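Stetcombe Laundry Pickup: Common Questions

Do I have to bag everything before pickup?

No. Leave items on the bed or sofa and we will gather them from there. Strip the bed only if you want the sheets washed too.

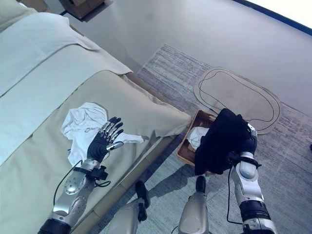 Skye McIver
Household Services Lead

What if I leave one small item on the bed?

We take it if it is lying on top of the covers. Anything folded under a blanket stays where it is.

Can darks and whites be left in the same pile?

Yes. We separate them before washing. If a dark item is new, put it on your Pirura order form so we can wash it alone.
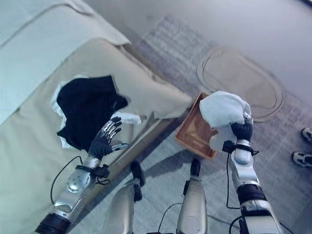
Black and white items on the sofa seat.

Do you wash sofa covers?

Only removable ones. Fixed upholstery is handled by our Innes shop.

How much does it cost?

A standard pickup is $2 per item. There is no charge for sorting.

How do I change my pickup time?

Call the desk at extension 409 before 5 p.m. and ask for Murdo Moncrieff.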